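Licensing and Controlled Goods – Handout 4
Tutor: Reinaldo Rangel

Local opt-outs and the retail licence

Last session covered the difference between making something lawful to possess and making it lawful to sell. Please have those notes with you, as the terms carry over. Today's case is the town of Clevholm, which faced the sale question two years after the state had settled the possession question.

Background

The state act allowed adults to hold a small amount of cannabis at home. It said very little about shops. Section 2 left each town to decide whether to license retail premises, and a town that did nothing was treated as having opted out. Clevholm did nothing for the first year. Its neighbour Rendum opened applications in July and received more than it could handle.

Keep three words apart in your written work. Decriminalised means the penalty has been removed or reduced to a civil fine. Legalised means the conduct is allowed under the act. Licensed means a named person or firm may carry on a trade at a named address. Students lose marks every year for using the first two as if they were the same.

The Clevholm by-law

The by-law set a minimum distance of 300 metres between a shop and any school, measured door to door along the public footpath. An earlier draft measured in a straight line between boundaries, which would have ruled out nearly the whole high street. Read both versions in the reader, page 191, and note who gains from each.

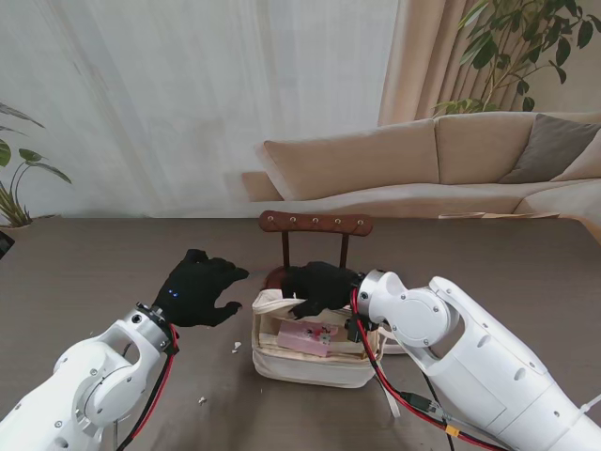
Licence conditions fall into two groups, those about the premises and those about the product. Premises conditions cover opening hours, signs, storage and age checks at the door. Product conditions cover testing, labels and who may handle goods before they are sealed. The Clevholm draft said packing must be done "by hand by a registered employee", and this caused trouble. Would a pair of white robotic arms, each with a black gloved hand, meet that wording? On a plain reading the answer is no, as the arms are not employees, but the purpose of the rule was to keep a record of who had access to the product. Set out both readings before you choose one.

Fees

Clevholm charges 2,000 for a first application, not refundable. Nogueira, a small grower, argued that a flat fee favoured larger firms such as Kanar. The town replied that the fee covered the cost of inspection only. We will come back to this under proportionality.

For the seminar

Prepare a short note, one side of paper, on whether silence by a town should count as a refusal. Use the act itself first – the commentary can wait. Bring a copy of the Rendum form if you can get one.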